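4. The open-day demonstration

4.1 Setting and procedure

The demonstration at Sollville was planned as a side event to the main study and became the part we learned most from. Visitors came through in small groups on Tue 13 January, each group staying for one run and then a short talk with the team. No forms, no slides. The room was the same one used for the December trials, laid out as a small kitchen: desk, fruit basket, refrigerator. We kept the task plain on purpose. Earlier open days at the Rundel site (the first in 2003) used showpiece tasks, and the notes from those say mostly that people clapped.

Each visit had 2 parts. First the robot in its standing position near the desk, operator explaining what the run would involve. Then questions, before any talk of results. Figure 1 gives the layout from the side of the room where the groups stood.
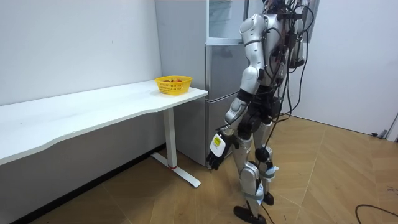

Figure 1. Humanoid robot, desk and refrigerator in the demonstration room, two views.

Aguiar objected at this point in the review of the draft that an open day is a poor place to collect anything, as people who sign up for one already like robots and will forgive a slow run. The objection is fair. We did not weight the remarks, and we don't claim they stand for the public at large. What they do give is a list of things visitors ask when left alone to ask them, and that list was different from ours.

4.2 What visitors asked

We had expected questions on speed and price. Some of those came. More common were questions about the cables: what they carry, could the robot do without them, what happens if one comes out. The operators had no prepared answer and gave differnt ones in different groups, a fault on our side. Second most common, the hands. How hard do they grip, would they bruise an apple. Children asked this more bluntly than adults did.

A group was allowed 5 minutes of questions and nearly all ran over. The schedule slipped by 40 minutes before lunch and never recovered. For later events we would cut the introduction and keep the questions as they were.

Standing distance was another matter. Groups drifted forward during the talk, then back again once told a run was about to start. The operator's position mattered here, visitors tended to line up level with the operator and no closer. Floor tape was suggested afterward. The view along the desk was the one most groups ended up with, whatever place they were first given.

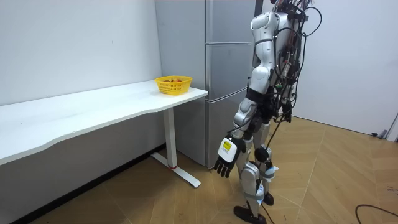

Remarks were written down by hand by one team member per group and typed up the same evening. Wording was kept where possible. Where two visitors said the same thing it was entered once, so the list says nothing on how often a remark was made inside a group, only wether it came up. The order of remarks was kept too, and the cable question tended to come early, often while the introduction was still going on.

4.3 Changes made for Wulley

The second open day, at Wulley, uses the same task with three changes. Operators get a one-page sheet on cables and grip. Introduction cut to the bare minimum. Standing line marked before doors open. Remarks will be logged per visitor, so that the two events can be compared at least in part.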